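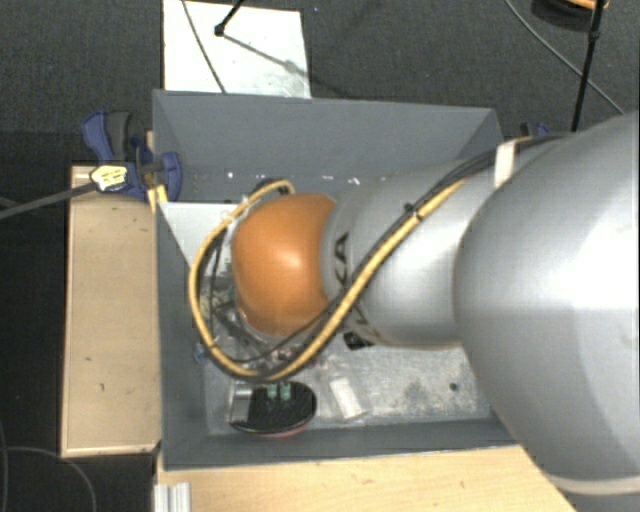

The Grey Bin and Other Corners: Our Sorting Room Gallery

Welcome to the sorting room page! I've wanted to put this one together ever since we moved the spare parts store over from the old Tenwood building in February, and I've finally sat down with a cup of tea and done it. If you know us at Tellach you'll know we hang on to everything. Screws, clips, brackets, odd little ends of things that came out of other things. It all passes through this room sooner or later, and I love it in here.

The gallery opens with the grey bin, so most of the notes are about that. I've put the captions together underneath, a line or two each, and added a few bits about how we run the sorting for those of you who asked after the open afternoon.

Notes on the bin

Plain grey sides, a lighter rim along the far wall and a floor that has gone lovely and mottled. I'm very fond of that scuffed surface. New bins look smart for a week and then you're forever fretting about the first scratch.

The far wall slopes inwards, and you can make out the fold up in the left corner. I like a sloping side on a sorting bin. Small things slide back down to where you can get at them.

Three tiny white marks near the foot of the far wall, if you look closely. Keegan Pomare spotted them before I did and is very proud of this.

My favourite bit of colour is the thick yellow cable, looping round beside that glossy orange cover. Grey bin, silver arm, then a great swoop of yellow! It cheers the whole place up on a dull morning.

Look for the cable tie about halfway along the bundle, with its black end poking up. We get through cable ties like biscuits here – there's a jar of them by the door and it is always nearly empty.

A small bluish piece shows just outside the curve of the yellow cable, lower left. I do enjoy a stray bit of blue among the greys.

How the sorting works

Everything arrives mixed. We tip a modest amount into a bin, never a mountain, and go through it by size first and by type second. I used to do it the other way about and it took me an age (Keegan still does, and we've agreed to differ).

We have 8 main categories and then a tub called Quinlan, named after the shelf it first lived on, where anything puzzling goes. Quinlan gets emptied out on the big table every month and we all have a go at working out what's in there. It's the best hour of the month. Last time we matched up a whole set of hinge pins that had been sitting apart for ages, and you'd have thought we'd won the cup.

The labels are all handwritten for now. We tried printed ones from the Helliter drawers and they peeled off within four weeks, so it's back to card and a good black pen. I find I remember where things are much better when I've written the label myself, too.

The big count

Several of you wanted to know how we got on with the winter stocktake. The final figure for the small brackets was 1,127, and yes, we did count them twice! The second go took around 90 minutes with the radio on and a packet of ginger nuts open. The flat washers are still to do. I've been putting them off, but I've got a new set of shallow trays to tip them into and I'm actually rather looking forward to it.

If you're coming to have a look

The room is open to anyone on site from nine until half past four, and you're very welcome to bring a box of your own oddments to go through. Mixed is fine, dusty is fine. Please take out any batteries first and put them in the red tub in the corridor.

If you're after something particular, drop us a note with the size and, if you can, a sketch. Sketches on the backs of envelopes are perfectly acceptable and some of them have ended up pinned to the wall. More pictures to come once the new shelves are up and the washers are in their trays.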